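Grendthorpe to Replace Water Main Under Sandhu Road

Work to replace the cast iron water main under Sandhu Road will begin in April, the Grendthorpe water department said. The new line will run 2,135 feet, from the Nunen pump station to the Kasotari Street valve chamber.

The existing main is 6 inches in diameter and has been repaired at two points in the past year, both near the Kasotari Street end. It will be abandoned in place and filled with grout once the new pipe is in service. The replacement is ductile iron with a cement lining, laid in a separate trench on the north side of the road.

Service lines to 300 properties will be moved to the new main. Each transfer requires a shutoff, scheduled between 9 a.m. and 3 p.m., with written notice left at the door two days ahead. Lines on the customer side of the meter are not part of the contract.

Before any transfers are made, the new main will be pressure tested, disinfected with chlorine and flushed. Samples must pass two rounds of bacteria testing. Customers may see cloudy water after reconnection and are advised to run a cold tap until it clears.

One lane of Sandhu Road will stay open during trench work. Parking on the north side will be suspended block by block, and hydrants will remain in service on the old main until the changeover.
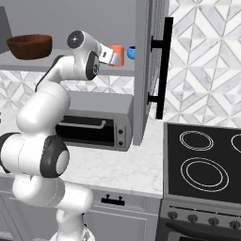

A reader on Kasotari Street wrote that the notice period is too short for households that need to store water, and asked whether the department would post the full transfer schedule before the first shutoff. The department said a block-by-block list will be available at its front counter once testing is complete.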